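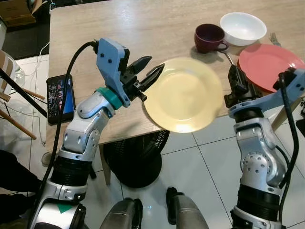 The left gripper holds a yellow plate at the open day in Narnus. The mug, the bowl and the rest of the tableware wait on the table.

The bus from the station lets you off across the road from a tile showroom, and the entrance to Suseo is around the back, up a ramp that was built for deliveries. A sheet of paper taped to the door said the open day ran until four. By the time I arrived on Tuesday, a little after ten, there were already people standing in the corridor with their coats on, reading the posters.

Suseo is a small robotics company that works on household tasks. It moved to Narnus from a shared building in Ağca three years ago and now rents 1660 square feet on the ground floor, split into a workshop, an office and a long room for testing. It does not make its own arms. It buys them, mounts them, and writes the software that tells them what to do with a spoon.

Visitors went in by groups, and each group got the same program: a talk in the office, a walk through the workshop, and then the table. Most people had come for the table.

The talk was short. An engineer in a gray sweatshirt put up a slide of the jobs the company had tried and dropped, among them folding towels and loading a dishwasher. The towels went well enough, she said, but there was no customer for it. The dishwasher was the opposite case. Plenty of people wanted it, and the lower rack beat them. What they settled on was table work, meaning setting places and clearing them, and their first paying customer is Jorkia, which runs dining rooms for retirement homes. Jorkia has asked for a system that can clear a table for four while the residents are still in the room. That last part matters to the schedule, because it limits how fast the arms are allowed to move.

In the workshop there were spare joints in plastic bins and a bench where grippers get taken apart. The black fingers wear at the tips, and the company changes them often. A man in our group asked what a set costs. He was told it depends on the order, and he wrote that down.

The testing room is plain. It has a tiled floor, a light wood table, and a robot with two silver-and-white arms that face the table much as a seated person would. We stood on the far side, behind a strip of tape. The tableware looked like what you would find in any kitchen where things have been replaced one at a time: plates in different colors, a dark mug, a white bowl, a fork. The engineer said the mix is deliberate. A system trained on one matching set learns that set, and then it meets a soup bowl with a wide rim and stops.

Plates are harder than they look. A person slides a thumb over the rim and lets the fingers go underneath without thinking about it. A gripper with two jaws has to come in at the rim at the right angle, close, and then keep hold of something whose weight is almost all on one side. If it closes too early it pushes the plate across the table. If it closes too low it jams against the wood.

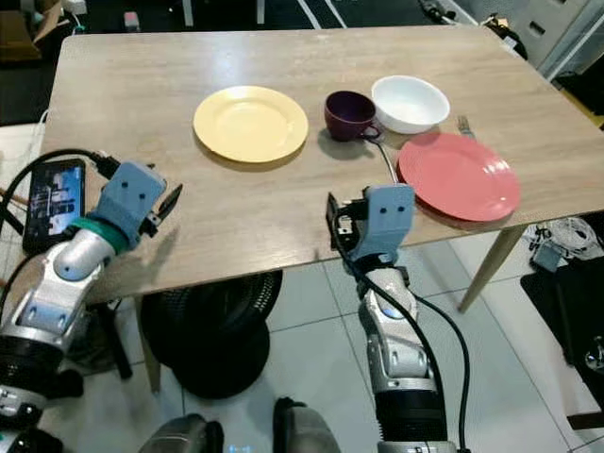 Mugs are easier, provided the handle is somewhere the arm can reach. Bowls fall in between. Forks and spoons are their own problem, thin and shiny and lying flat, and the company keeps a separate set of tests for them.

Over the summer the team logged 2000 attempts at picking up a single plate, using different plates in different spots. Of those, 744 were done with the room lights turned down, which the engineer said had been Jorkia's idea. Dining rooms are often dim in the evening. She did not give us a success rate. When a woman near the front pressed her on it, she said the number was better than in spring and that they would publish it when the customer agreed.

The demonstration for our group lasted about as long as it would take me to clear the same table, wash up and put the kettle on. The arms move slowly and pause often. During the pauses people started to talk, and then went quiet again whenever a gripper moved. A boy of maybe eight asked whether it could do two things at once. The engineer said it could, and that keeping the arms from running into each other was most of what she had worked on this year.

Questions went on in the corridor. Several were about jobs. The answer, given by a second engineer leaning on the door frame, was that Jorkia has trouble filling its evening shifts and wants its staff to spend that hour with residents. One visitor said she had worked those shifts for a long time and that clearing tables was when the residents talked to her. He said that had come up before, and that the trial would have to look at it.

The trial is planned for October, in one dining room, at lunch only to begin with. A staff member will stand by with a stop button. Suseo intends to hold another open day afterward, and there was a sign-up sheet by the door. The afternoon groups were lining up for their turn when I left, and the ramp was blocked by a delivery van, so we all went out through the workshop.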